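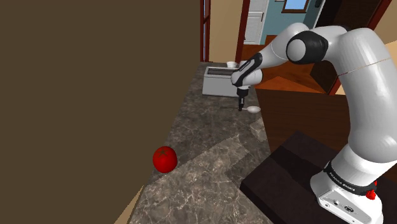
Teething is the process by which a baby's first teeth, also called milk teeth or primary teeth, come through the gums. The first tooth often appears at six months or so, but the age varies widely. Some babies have a tooth by four months, while others have none until after their first birthday.

Order of appearance

The two lower front teeth usually come first, followed by the upper front teeth. The first molars tend to follow at 14 months or later, and the canines, which fill the gap between them and the front teeth, from 17 months. The second molars are the last. A full set has 20 teeth, and most children have all of them by age three.

Signs

Common signs are drooling, sore or swollen gums, chewing on objects and broken sleep. A rash may form on the chin where saliva collects. Teething does not cause a high fever or diarrhea — a baby with either should be seen by a doctor.

Relief

Rubbing the gums with a clean finger can help, as can a chilled teething ring. Rings should not be frozen solid. Numbing gels containing benzocaine are not advised for children under two, and amber necklaces carry a risk of choking and strangulation.

Local customs

In Fekcombe, a first tooth is traditionally marked with a small loaf shared among neighbors. The nearby village of Skasedness keeps a similar custom in August.

Care

Brushing begins with the first tooth, using a soft brush and a smear of fluoride toothpaste the size of a grain of rice.

See also: Weaning; Tooth eruption; Pacifier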